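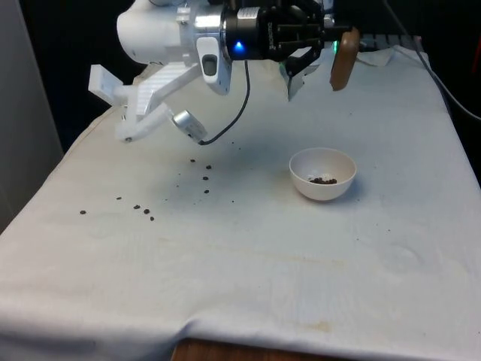 Table Linen Care: Frequently Asked Questions
Flarkside Linen Hire, Sedivport

What are the white tablecloths made of?
The standard Awan cloth is a cotton and polyester blend with a hemmed edge. The all-cotton version is available on request and needs more ironing.

The cloth is too short for my table. Did I get the wrong size?
Check the size tag in the corner hem against your order. A cloth centered on the table should hang evenly on opposite sides. If wood shows along one edge, pull the cloth toward that edge before setting anything down.

How do I remove creases on site?
Light folds usually drop out overnight. For the rest, use a steamer on the table, working from the center to the edges. Do not use a dry iron on a varnished surface. Smooth out any bunched fabric before steaming, or the crease will set.

What causes yellow marks on white cloth?
Mostly cooking oil, body oil, or detergent left in the fabric. Old oil marks can appear in storage on a cloth that was put away looking clean.

Can I treat yellow marks myself?
On hired cloths, no. On cloths you own, soak in warm water with oxygen bleach, then wash as usual. Check the mark before drying. Heat from a dryer makes it harder to remove. Chlorine bleach can yellow polyester blends.

Will I be charged for stains?
Food and drink stains are covered by the hire fee. Burns, cuts, candle wax and ink are charged at replacement cost.

How should cloths be returned?
Dry, shaken out, and in the Skarkarix bag supplied. Each bag holds 13 cloths. Damp cloths must be packed separately and reported on the return slip.

How many cloths do you keep in stock?
Over 3000 in white. For orders of 25 or more, contact Amna Durrani in bookings. Questions about laundry charges go to Rafia Bangash.

Page last updated 2026-01-18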